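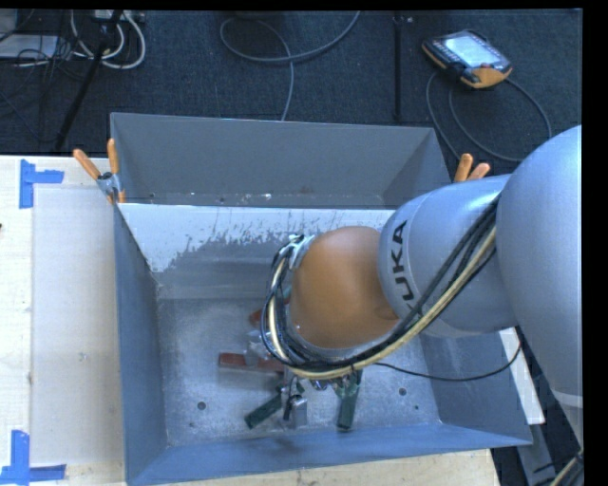 Figure 1. Sheet-metal bin clamped to a wooden tabletop, with a block lying flat on the bin floor.

Unit 4: Bins and Work Holding
Handout, revised 21/07/2022

Read this before the bench session. Bring it with you, along with the Prekton parts sheet.

Bin shape
An open bin with sloped walls is easier to reach into than a straight-sided box. The walls in Figure 1 flare outward toward the rim. A part dropped against a slope tends to slide back to the floor, but a flat block can also come to rest leaning on the wall. Sketch both cases in your notebook and mark the contact points.

Holding the bin
A bin that is only set down will creep when it is pushed from inside. Clamp it at the rim, at two corners or more. In Figure 1 there are orange-handled clamps at the two upper corners. Tighten each clamp a little at a time – going back and forth – so the rim does not bend.

Floor and surface
Dust changes how a part slides. The floor in Figure 1 is speckled with white dust, and one wall has gray streaks and drips. For the friction exercise, wipe the floor first, then repeat the test without wiping between trials. Write down both sets of results.

Exercise
The Kodetti test block has a mass of 444 g. Find the force needed to start it moving on a level floor, then on a wall sloped at 19 degrees. Show your free-body diagrams.

Reading: Prerno workbook, section on clamps. The October group uses the older edition, where the page numbers differ.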